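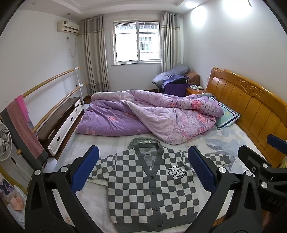

침대 위에 펼쳐 둔 회백색 체크 카디건

집에서 온라인 직무교육 듣기, 살림하는 사람의 요령

인쇄하기 | 이메일로 보내기

회사에서 Skalano 과정을 다 들으라는 안내를 받고 나면 마음부터 무거워지지요. 저도 지난 6월에 그랬어요. 강의 하나가 34분인데 중간에 세탁기가 울리고, 택배가 오고, 그러다 보면 방금 들은 내용이 하나도 기억나지 않더라고요. 몇 달 해 보면서 몸에 붙은 요령을 적어 봅니다.

우선 자리를 정해 두세요. 저는 식탁 끝자리를 쓰는데, 수저통과 양념병은 강의 전에 싱크대 쪽으로 다 옮겨 놓습니다. 충전기는 아예 그 자리에 하나를 꽂아 두었어요. 이걸 찾으러 방마다 돌아다니다가 결국 빨래까지 개고 앉아 있던 날이 여러 번이었거든요.

교재는 화면으로만 보면 눈이 금세 지칩니다. Mititz에서 내려받은 교재가 약 200쪽이라 전부 뽑을 엄두는 안 나서, 각 장 끝의 요약만 인쇄해 집게로 묶어 냉장고 옆에 걸어 두었어요. 국 끓는 동안 한 장씩 넘겨 보면 그게 은근히 머리에 남아요!

집안일을 하면서 들어도 되는 강의가 있고 안 되는 강의가 있어요. 안전수칙처럼 이미 아는 내용을 다시 짚는 강의는 멸치 다듬으면서 들어도 괜찮았는데, Palacios 표 계산 실습은 손을 다 비우고 앉아야 합니다. 한번은 콩나물을 다듬으면서 따라 하다가 수식을 엉뚱한 칸에 넣고 처음부터 다시 했답니다.

배속은 욕심내지 마세요. 2배속으로 들으면 시간이 남을 것 같아도 저는 꼭 되돌려 보게 되어서, 지금은 보통 속도로 듣고 모르는 데서 멈춥니다. 멈춘 자리는 달력 뒷면을 잘라 만든 메모지에 시간만 적어 두어요.

확인 문제는 저녁 설거지를 끝내고 풉니다. 차 한 잔 따라 놓고요. 수료증이 나오면 파일 이름에 과정 이름을 넣어 그 자리에서 저장하세요. 저는 연말에 수료증을 찾느라 메일함을 한참 뒤졌어요.

인쇄하기 | 이메일로 보내기

댓글 2

새벽반: 요약만 인쇄하는 방법 좋네요. 저는 아이 재우고 밤에 듣는데 이어폰을 한쪽만 끼면 방에서 부르는 소리도 들려서 편해요.

Irkdale 수강생: Irkdale 과정은 창을 오래 멈춰 두면 로그아웃되던데요. 국 보러 가실 때 조심하세요. 저는 진도가 날아가서 한 강을 다시 들었습니다 ㅠㅠ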